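Blackout cloth for a small room - worth the money?

harnier_fan
Cindeo wants $218 for their blackout cloth. The listing says it stops "all" light. Has anyone checked that, or are we just trusting the listing?

GeethaN
Bought it in August. No complaints. My room is properly dark at noon.

mostyn_a
Dark to your eyes, maybe. I paid $40 for plain black fabric from Morgan and I doubt anyone could tell them apart.

GeethaN
Morgan's faded on me within a year, so I disagree.

mostyn_a
Faded in full sun, I bet. Black cloth on the walls and a couple of cords across the top will do for most people - save the rest.
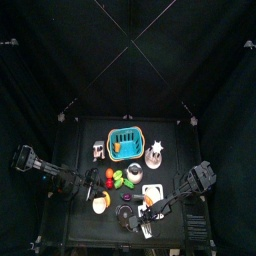
And I'd still like to see one test that Cindeo didn't pay for.

harnier_fan
Same. Holding off for now.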